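4.2 Wrist view failures

Of the 100 simulated episodes in the Rorkach living room scene, 16 ended in a safety stop. Every stop was raised by the contact monitor in the Prullavden controller after one arm left its planned path. Hughes reviewed the logs and traced most of them to bad pose estimates from the wrist cameras. 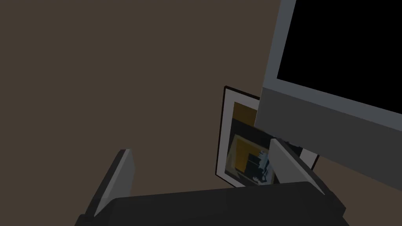

The estimator needs four stable matches before it updates the pose. With fewer, it should hold the last value. In the faulty build it accepted the partial result, and the error grew with each step.
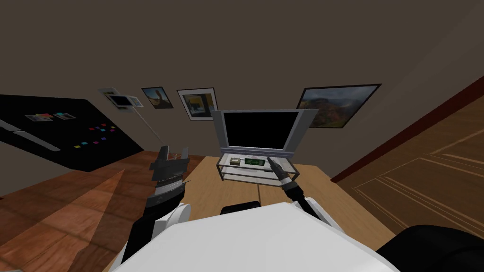
Both arms share one base estimate - a bad update from either wrist therefore moves the target of the other. Limiting the step size reduced the drift but did not remove it.
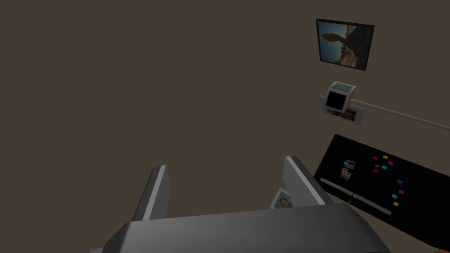 Figure 4. Head and wrist views from the affected scene.

False matches were the second cause. The matcher favors small patches of strong color, and the scattered tiles on the black panel look much alike at this scale, with red, purple, magenta, cyan and yellow each appearing more than once. The plain brown wall gives it nothing to correct against. We now reject repeated patches and stop the arm after 60 missed updates.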